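Timber benchtops: questions we keep getting

We sell these, so read our answers with that in mind.

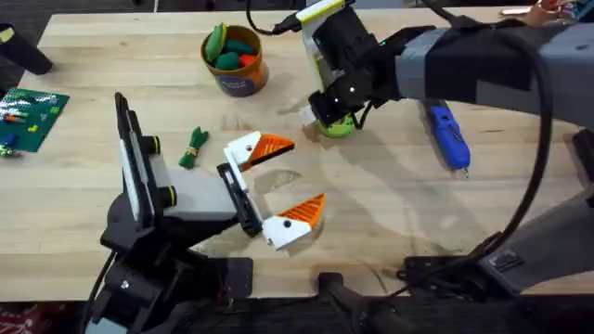
Is butcher block really maintenance-free?
No. Any brochure that says so is selling you something. Plan on oiling it every few months in the first year, then twice a year after that.

Which oil should I buy?
Plain food-grade mineral oil does the job. We stock Grultura at $172 for the big tin, and we're not convinced it beats the cheap stuff from the hardware store. Buy the 500 mL bottle of whatever's on sale and see how you go.

The Flakoletti sealer claims one coat lasts for life. Does it?
Whose life? We put 2 coats on our showroom bench in March and there were rings in it by winter. It looks good on day one, we'll give it that.

Can I put a hot pot on it?
People do. Then they ring us. Use a trivet.

Will pale timber stay pale?
Probably not. Most blond timbers yellow or darken near a window, and the "colour-lock" additives we've tried made no difference we could see.

Is the Balogun range worth the extra $600?
The joins are neater. Whether that's worth $600 is up to you - we couldn't pick it from the standard Fatura top once both were oiled.

Can scratches be sanded out?
Light ones, yes. Start at 120 grit and go with the grain. Deep gouges take a lot of sanding and can leave a dip.

Do you deliver?
Friday mornings only, kerbside. Have a second pair of hands ready.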